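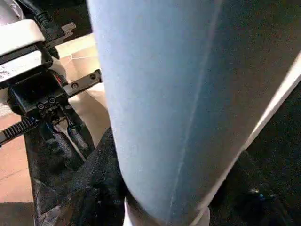
Gripper next to the blue surface, dark cloth under it.

July, evening. Today I read again the rules that Piret Lepik wrote for our cell at Mamholm. Rule 3 says: before each session, check the two screws on the carriage block and look along the rail for dust or fibers. I did it, and wrote it in the book with my initials. We are at session 847 now.

Adalberto wants to skip the check when the cloth is the same as before. I did not agree. Cloth leaves small threads, and the rack has open teeth. He was a little angry, but he signed.

Also I must ask Piret about the cable. The rule gives no limit for how much it may bend, and I do not like to decide it alone. Tomorrow I start at 7, before Trevor comes.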